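About Plalham Linen Service
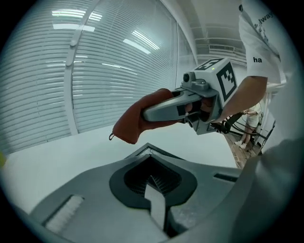

Plalham Linen Service washes and presses kitchen and table linen for restaurants, cafes and small hotels. We opened in Minduvside with one route and now serve 145 customers from the same building. Most of our work is white, but we also handle colored cloths, including dark reddish-brown ones, and those are washed apart from the rest. Cloths with a fabric loop go back with the loop on.

Pickup is every Wednesday. The minimum order is 400 pieces a month. Repairs are done in house.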